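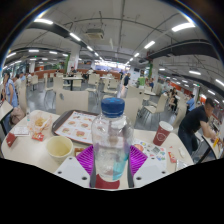 I first played Gavley on a train, on a borrowed phone, with one thumb, and missed my stop. So when I got the chance to talk to Domenica Marti, the lead designer, I had my first question ready: who decided it should only need one thumb?

"My mum, more or less," she told me. "She had her wrist in plaster for most of a winter and she kept handing me games back. She'd say, I can't reach that button, what's that button for. And I had no good answer for about half of them."

Gavley, if you haven't tried it, is a puzzle game about running a canal. You open gates, you move boats, you try not to flood the village. Everything happens with a tap or a hold. There's no dragging at all, which sounds like a small thing until you try to think of another boat game that manages it.

It started with dragging, though. The first version had you pull each boat along with your finger, and Domenica still has it on an old tablet at home. She says it's horrible. "Your hand is over the bit you need to see! We'd all got used to it because we knew where everything was. Then Rahel gave it to people who'd never seen it and they were lifting the tablet up and peering under their own fingers."

Rahel is Rahel Egger, who runs the playtests at Zukunden. The whole studio is 12 people, so she also does the support emails and part of the sound. She joined us halfway through, with a bag of crisps, and was much blunter than Domenica.

"The tutorial was the worst part," she said. "Four pages of text before you touched any water. I had 23 people in over two weeks and I don't think any of them read page three. One man read it out loud to be polite, and then asked me what to do."

I asked how you tell a designer that. She laughed. "You don't. You make them sit in the room and keep quiet."

Domenica did sit in the room, and lasted until Tuesday afternoon before she went off and deleted the lot. What replaced it is the opening I remember from the train: one boat, one gate, a duck in the way. You tap the gate because there's nothing else to tap. The duck moves. By the time you've got three boats queuing up you've learned everything those pages were trying to say, and I'd never have guessed there had been any pages.

I wanted to know about the sound too. If you play with headphones on, you can hear which gate is about to give way before you see it, a sort of creak that comes from the left or the right. I'd assumed it was just there for atmosphere.

"No, that was for Eliécer," Rahel said. Eliécer Rivadeneyra is one of their regular testers and has very little sight in one eye. He was missing the warning flash at the edge of the screen, so they tried a noise, and then everyone else's scores went up as well. "We did think about taking the flash out. We kept it for people who play on mute. I play on mute. Don't tell the sound person."

"You are the sound person," said Domenica.

Not everything got fixed. There were 34 levels planned for the last chapter and quite a few were dropped, including a night one Domenica is still cross about. It used a tilt control, where you tipped the phone to slosh the water from side to side, and she loved it. The testers mostly didn't. On a desk it was fine, but lying in bed or on a bus it was hopeless — the bus kept playing the level for you.

"I'd bring it back tomorrow," she said. "As an extra. With a big switch to turn it off."

"A very big switch," said Rahel.

They're working on something new now, called Kullex, and they wouldn't say much about it except that it's for two people sharing one screen and that the first paper version was made out of beer mats. Rahel has already had people in to try it. I asked whether the beer mats had tested well and she pulled a face and said two of the rules had gone in the bin before lunch. Domenica says she's hoping for something playable by October. I've asked to be on the list.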